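3.2 Relaxed performances and the family visit

The second strand of the study looked at what families with an autistic child or young person met with when they went to a live show. The material comes from the two touring seasons described in Section 2 and covers the venues at Stinden and Pretarel. Figure 3 belongs to this section.

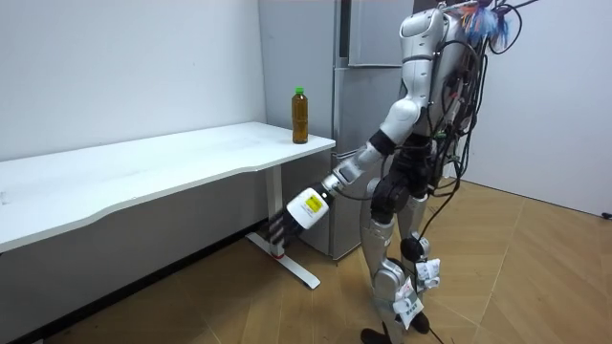
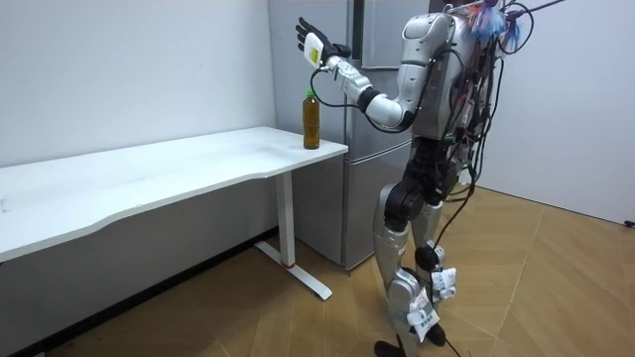

Figure 3. Humanoid robot beside a white desk, two views.

Skuten Access and Leisure Research Group
Working paper, revised 11th October

Families were recruited through the free ticket scheme run by the Ojo touring company. The scheme gives a set number of seats at each stop to households with a disabled child, and a parent or carer applies by filling in a short form. Over the two seasons 134 households took up the offer and agreed to be contacted by us. Of these, 100 completed both the questionnaire before the visit and the telephone interview after it. The remaining 34 completed the questionnaire only and are left out of the interview findings below.

The two venues differ a good deal. The hall at Stinden opened in 1921 as a picture house and still has its raked floor, narrow rows and a single pair of doors at the back. Pretarel is a big top put up on a school field in July, with bench seating on three sides and gaps in the canvas where people can step out. Both shows used the same performers and the same running order. In the relaxed version the house lights stayed at half, the loudest music cue was taken out, and the audience was told at the start that anyone could move about or leave and come back.

Most parents said that the decision to come was made late. Many had bought tickets for other events in the past and not used them. Waiting was the part of the visit they worried about most, ahead of noise and ahead of the behaviour of other people. At Stinden the queue formed on the pavement and went in through the foyer, and several families reported that their child was already upset on reaching the seats. At Pretarel families on the scheme were let in by a side entrance before the main queue. Parents there spoke less about the start of the evening and more about the show itself.

Seating came second. Parents of children who rock, stand up or call out wanted to be near an exit, and they wanted to know this before the day. The booking form asked about wheelchair spaces but had no box for this request. Some parents wrote it in the margin. In the first season these notes were not passed on to the front-of-house team, and seats were given out in the order that forms arrived. The form was changed for the second season.

Parents of non-verbal children raised a separate point. Staff tended to speak to the parent about the child, even when the child used a picture book or a tablet to communicate. Two ushers at Pretarel had been trained to use simple signs, and this was mentioned by more families than we had expected — in some interviews it was the first thing the parent brought up.

Brothers and sisters were present in most of the groups. We had not planned to ask about them, and the questions were added after the pilot interviews. Parents often described earlier outings as having been split, with one adult staying at home or waiting in the car. For a number of families the visit was the first paid event that everyone had sat through together, although a few left at the interval and said they had intended to from the start.

The findings have limits. All the tickets were free, so nothing can be said about what families would pay. The total audience over the two seasons was 3345, and the households we spoke to are a small and willing part of it. Families who applied and then stayed away were not followed up. Their reasons are likely to differ from those given here, and they are taken up again in Section 5.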